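Landry Hall, Room Safety Walk-Through, September 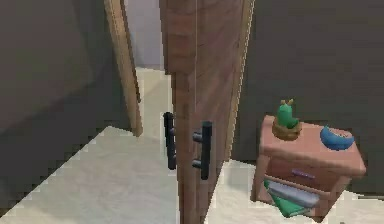 2 min read

Inspected by Habibur Weerakoon, residence safety office, Tuesday, 17 rooms.

Smoke alarms: PASS. One was wearing a sock. Sock returned to owner.

Cleaning products labeled: FAIL, 3 rooms. Drain cleaner does not belong in a sports drink bottle. Bottles taken away, residents spoken to at length.

Poison control number posted: PASS, second floor. On the first floor it's behind the pizza menus. Move it up.

Room doors close fully: PASS. Please stop propping them with textbooks, however little else the textbooks are doing.

Space heaters: FAIL, 2 rooms. Both described to me as "decorative."

First aid box: PARTIAL. Plenty of slings, no bandages. Reorder from Tostik.

Health center after-hours line: PASS. Picked up on the fourth ring.

Recheck of failed items in two weeks.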